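Hanan Tarawneh had been up since five when we spoke, and she still talked faster than I could write. Her band, Urnix, spent most of September finishing a second album, and she is clearly bursting to get it out into the world.

"We had 74 demos," she says, laughing. "Samer kept every single one. Some were just me humming over a kettle!" Samer Majali plays bass and, by her account, has the best ears in the group (he also mixed the whole thing, on headphones he has mended twice).

The songs were written in a rented house in Dirkberg, with drummer Nour Moussa set up in the hallway. It's a lovely, roomy sound, and you can hear it best on Plillanberg, the slow one that closes side one. 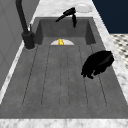
Tarawneh sings differently on this record, lower and closer to the microphone, and I think it suits her wonderfully. She puts that down to recording her vocals in kitchens. "Hard surfaces everywhere, so you stop shouting," she says. A deep grey sink with marble all round it, grooves fanning out along the bottom, is just her sort of thing: "I'd sing straight into that. You'd get a great little echo off the back wall."

The tour starts at the Radonjić, which holds 3350 people and is easily the biggest room they've played. Is she nervous? "Terrified, and I can't wait. Nour has already changed the set list 5 times."

They'll open with Plillanberg, of all things, played without drums for the first 2 minutes. I've heard a rehearsal tape and it gave me goosebumps.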